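Ziltia Opens Its Doors to Independent Musicians Who Have No Label and No Budget

New music platform gives free pages, free video hosting and a weekly listening program to local artists

FOR IMMEDIATE RELEASE

Ziltia, an online platform for independent music, announces today that registration is open for all artists of the region. Any singer, rapper, band or producer can make a page, upload songs and videos, and be heard by the public without paying a fee. The platform was tested during the spring with 72 artists, and from this Monday it is available for everybody.

The idea of Ziltia came from Somtochukwu Ogundipe, a producer who worked many years with young rappers and saw the same problem again and again. "They make a good song, they make a video with their friends, and after that they do not know where to put it," says Ogundipe. "On the big services a new song is lost in one hour. We wanted a place where the listener comes especially to hear the people from his own city."

During the test period the artists uploaded 300 songs, and 2,191 listeners made an account. The most played style was hip hop, followed by soul and electronic music. Each new upload is heard by a person from the editorial team before it is published, and the artist receives a short written answer in any case, also when the song is not accepted.
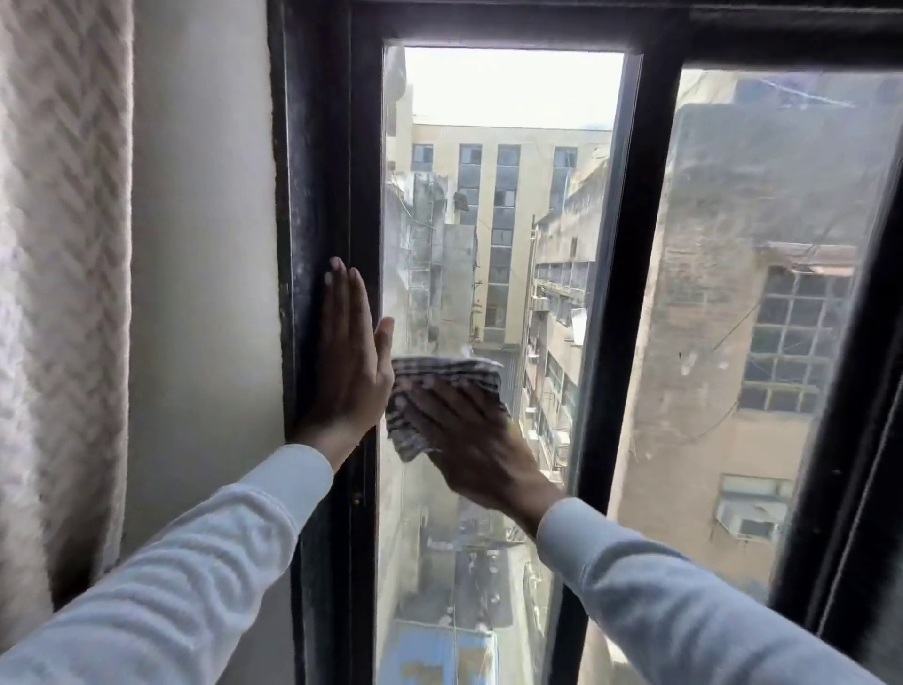 Every Friday at 7 p.m. Ziltia will broadcast "Jemum", a listening program of 90 minutes which presents only new music from the platform. The host is Myung-ja Nam, who is known to local listeners from her years in community radio. She chooses the songs together with the editorial team, and she invites one artist each week for a conversation about how the music was made. Nam prefers to talk about the ordinary side of this life, the hours between one song and the next. "Many of our artists write their lines while they do something else with their hands, for example when they wipe a window with a crumpled checked cloth," she says. "I like to ask them about this, and then we play the song." Listeners can send questions during the broadcast, and the recording stays on the site for later.

The technical part of the platform was built by Prodis, a small software company. Alfredo Pangilinan, who led the development, explains that the pages were made light on purpose, so they open quickly also on an older phone. Artists can change their page by themselves, add concert dates and put a link to their own shop. All rights of the music stay with the artist, who can remove a song at any moment.

The first live evening of Ziltia is planned for June in the Kuhlmann hall. Six artists from the test period will perform, and the entrance is free. Helmut Kuhlmann, owner of the hall, offers the stage and the sound system for this evening without rent. The names of the performers will be published on the platform in the coming weeks.

Artists who wish to join need one finished song, a short text about themselves and a working e-mail address. An answer from the editorial team comes normally in five working days.

Press contact: Ida Schmieder, Ziltia press office. Interviews with the founder and with the artists are possible on request.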